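Incoming and Weekly Inspection Checklist, Grindireo Hand Kit
Used at the Fleladau workshop, Drutville. Comments are written by the person who makes the check.

Unit under review: Grindireo hand kit with wrist camera, supplied on trial by Korletey
Reason for check: before we decide on the purchase
Marks: OK, WATCH (can be used, check again Monday), STOP (do not power on)

Please write a comment also when the mark is OK. A column with only OK does not help the next person.
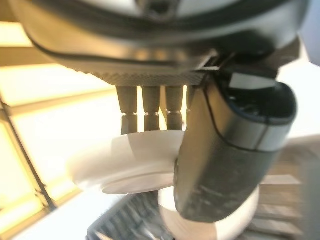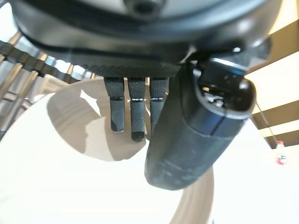 Section A. Before power

A1. Main switch off, plug out of the wall, tag on the plug.
OK. The tag from the kit is paper and it tears easily. I used our own plastic tag.

A2. Emergency stop button reachable from the chair of the operator and from the door.
WATCH. From the chair it is good. From the door I must walk past the arm to reach it. We need a second button and I have asked Korletey for the price. They answered that the kit supports 2 buttons, but only one is in the box.

A3. Mounting screws at the wrist tight, paint marks in line.
OK. All paint marks are in line. The manual gives the torque only in the appendix, and I think it should be on the same page as the drawing.

A4. Outer shell: no cracks, seams closed.
OK. I followed the seam with a fingernail and did not find an open place.

A5. Thumb surface.
WATCH. There is wear on the lower part. It came to us like this and I have noted it in the delivery paper, so that we do not pay for it later. The surface is still whole and I can not feel a cut. The supplier says that this kind of wear does not change the grip. I would like to see it in writing.

A6. Fingers: move each one by hand, power off. No sand feeling, no click.
OK for all but one. The finger nearest to the thumb has a small click when it is almost straight. Marked WATCH.

A7. Cables free, no sharp bend, nothing to catch a sleeve.
WATCH. The cable guide in the kit is too short for our stand. I added one more clip. Clips should be a part of the kit, they cost almost nothing.

Section B. Work area

B1. Table stable, top clean and dry.
OK. I cleaned it with the alcohol wipe and waited until it dried.

B2. Floor marking visible on all sides.
STOP at first check, OK now. The tape on the window side was missing. New tape is down. Please do not put chairs on it.

B3. Light does not disturb the wrist camera.
WATCH. In the afternoon the sun is strong and the camera picture becomes too bright on one side. We can close the blinds, but then somebody must remember to close them. I added it to the start card.

B4. No person inside the marking when the hand is enabled.
OK. I asked everybody to stay behind the tape and they did.

Section C. With power, slow speed

C1. Home position reached without contact.
OK. Please keep the speed at 45 percent or lower until this sheet is signed.

C2. Open and close, empty hand, full range.
OK. The movement is even. The sound is a little higher when closing than when opening. The manual says this is normal — I only write it down so we can compare next month.

C3. Emergency stop pressed during movement.
OK. The hand stopped and stayed in its position. I repeated this 4 times, with the same result.

C4. Restart after emergency stop needs a separate confirmation.
OK. Releasing the button alone does not start the movement. I find this the best point of the whole kit.

C5. Error codes readable and explained.
WATCH. I received code 508 one time at start. It is not in the printed list. The support person found it in a newer list and it means only that the clock is not set. The printed list should be changed before the kit is sold to other workshops.

Section D. Result

No open STOP. The kit can stay in use at slow speed, with a trained person in the room.

Before purchase we need from Korletey: second stop button, written answer for the thumb surface, longer cable guide, new code list. The finger with the click should be looked at by them and not opened by us — the warranty ends if we open it.

Next check: Monday, before the first start. Take a fresh sheet and keep this one in the folder.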